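Stiditz Currency Account

Hold euros, dollars and sterling in one place and move between them when the rate suits you. Opened online in 15 minutes.
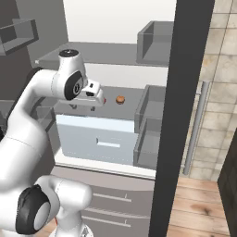
White arm at a grey shelf

Monthly fee: £4
Transfers: 20 a month included
Rate alerts: by text or email

Set a target rate and we'll message you when the market reaches it. Forward contracts are available for up to 2 years. 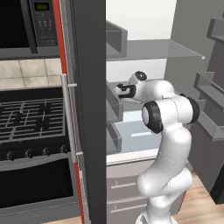
Black gripper fingers by the grey bins

Fees correct at 4/21/19. Exchange rates can fall as well as rise.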